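Prultcombe, 20 November 2018 – Relis, the mending service that has spent 2 years asking people to stop throwing out their sweaters, today announced the opening of its December Repair Season, along with a firm but loving request that customers empty their pockets first.

The season runs through the end of December at the Relis shop on Harawira Street. Knitwear of every age and reputation is welcome, including the cardigan you have been calling "vintage" because it sounds better than "chewed." Relis has set aside 1000 repair slots, up from 112 in its first winter, when most of the demand came from one very determined moth population.

Holes smaller than a quarter are mended free of charge. Larger holes are priced by size, and sleeves that have gone missing entirely are priced by conversation.

"We have seen elbows that were more of a memory than an elbow," said a Relis spokesperson. "We do not judge. We match the yarn as well as we can, and then we ask who has been washing this thing on hot."
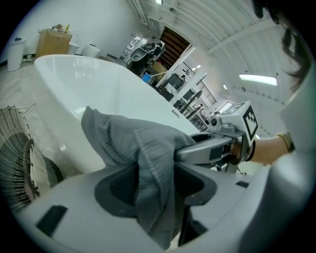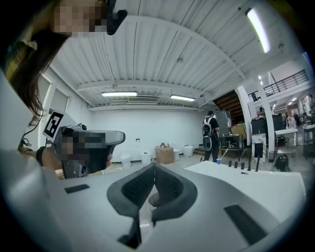

Do I need to wash my sweater before I bring it in?

Please do, and let it dry flat. Unwashed items will be sent home with their owners and a small printed card on the subject, which past customers have described as "pointed."

Yarn for the season comes from Drusach, a small spinning mill that has agreed to supply around 2000 skeins in colors ranging from oatmeal to slightly darker oatmeal. A limited run of red is also available for customers who want their repairs to be noticed – and, in the case of one holiday vest last year, feared.

Finished items will be ready in ten working days. Anything dropped off in the last week of December will be returned in the new year, with the mender's sympathy.

Drop-off is at the front counter during regular shop hours. No appointment is needed for single items. Bags of six or more should be booked ahead at the shop, and should not contain socks. Relis does not do socks. Relis has tried socks.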